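HOSP 3034 – Back of House Basics
Handout 2: Washing up, racking and putting away
Groston campus, training kitchen

Okay, so last time we got as far as the sinks and then ran out of hour, and I promised I'd write up the rest. These are my notes more or less as I'd say them out loud, so forgive the rambling.

First, the question a few of you asked on the way out: why am I spending a whole class on dishes? Well, when I worked the lunch counter at Carnisitz we put around 300 covers through a kitchen with one small sink, and almost every slow day we had started at the rack. Plates in the wrong place, bowls jammed where they couldn't drain, someone standing there with hot food and nothing to put it on. You remember that sort of thing!

Sort before you rack. I want plates together and bowls together, and within the plates I want the same size together. Patterned dishes are your friend here, because a colored rim lets you match a set from across the room. Go by the rim first, then check the middle, since two plates from the same family can have very different artwork on them.
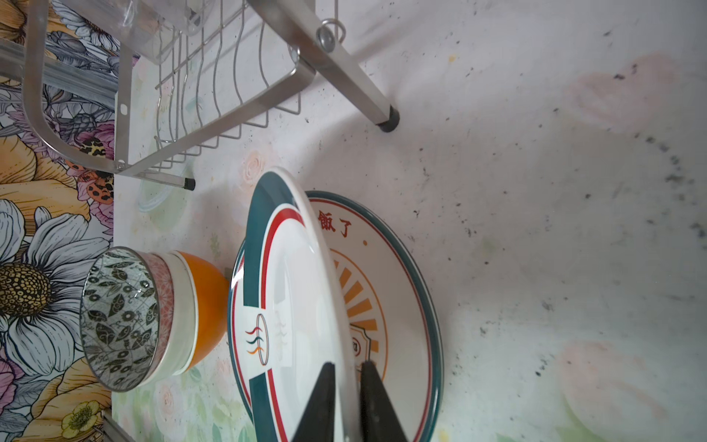 Plates with matching teal and red rims, bowls on their sides, and the rack behind.

Handling next. Pick a plate up by the rim and keep your fingers off the eating surface as much as you can. Tip it up on its edge before you lift, get a proper hold, and only then move it over to the rack. Big plates are the ones people drop – they feel light right up until they swing.

Now the rack itself. The wire dividers are for plates, one to a gap, all facing the same way. Please don't double up, even when you're in a hurry (I've done it, and I've chipped things doing it). Check the feet too. Most of ours have rubber caps, and if one goes missing the rack slides around on a wet counter and scratches it. Tell me and I'll dig out a spare.

Bowls I'm fussier about. A nested stack is fine for carrying, but it's no way to dry anything. Take them apart, turn them over and give each one some room. Look at the inside as well as the outside. A dark pattern hides a bit of stuck rice very nicely, so run a thumb around it if you aren't sure.

For next class, read the Afridi chapter on storage (skip the part about banquet trolleys) and sketch a shelf plan for the Skelov pantry. Pencil is fine. Bring an apron and closed shoes, and tie your hair back before you come in.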